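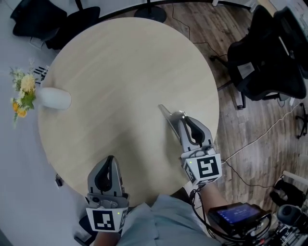 Section 3. Reading corner: round table, seating and floor

Site: Susville day room, ground floor
Inspected: December 2024
Inspector: Sunita Pennington
Checked against previous sheet by: Iolo Pugh

3.1 Table stability
Result: pass
Pressed at the rim at four points. No rocking. Fixings under the top are tight and one felt pad has been renewed.

3.2 Table surface and edge
Result: pass
Round light-wood top with a pale, fine grain. Rim checked by hand over the full circumference for splinters and raised grain. None found. Continue with a damp cloth only. The spray cleaner listed on the old Tilgate sheet should not be used on this top.

3.3 Items on table
Result: comment
White ceramic vase with artificial flowers, yellow and orange, at the left side of the table. The flowers hang past the table edge over the grey floor, where a sleeve or bag strap could catch them. Move the vase to the middle of the table or to the window shelf. Glaze to be checked for chips at the neck when it is moved. A small dark metal item with prongs near the same part of the rim should be put away if it is not needed there.
Action: Bleddyn Hughes

3.4 Artificial flowers, fire label
Result: not confirmed
No label could be traced for the stems. The supplier, Grurnero, has been asked for the data sheet. If nothing is received by March the stems are to be withdrawn and replaced with a labelled set.
Action: Cadi Pritchard

3.5 Chairs
Result: pass with comment
Black office chairs with castors, mesh back on the nearer one. Gas lift and tilt lock tested on each. Castors turn freely but pick up fluff and need cleaning at the next quarterly visit. Chairs to be pushed in at close of day.

3.6 Floor covering
Result: pass
Warm brown wooden planks on one side of the table, light grey floor on the other. Joint between the two felt underfoot and with a straight edge. No lip above tolerance. Clear width from table rim to wall measured at 1658 mm. The previous sheet gives 1680 mm, so the table has been moved slightly. Minimum for this room is 1000 mm.

3.7 Cables
Result: fail
Thin white cable running diagonally across the planks, and a dark cable close to the table edge. The white one crosses the walking line to the chairs. Reroute along the skirting or fit a low-profile cover for the full crossing. Tape is not accepted as a permanent fix. Keep the dark cable clear of chair castors.
Action: Dilwyn Rosser, within seven days

3.8 Lighting at table height
Result: pass
Adequate for reading. One tube replaced since the last visit.

Re-inspection: items 3.3 and 3.7 only. Item 3.4 stays open on the main register until the data sheet is filed.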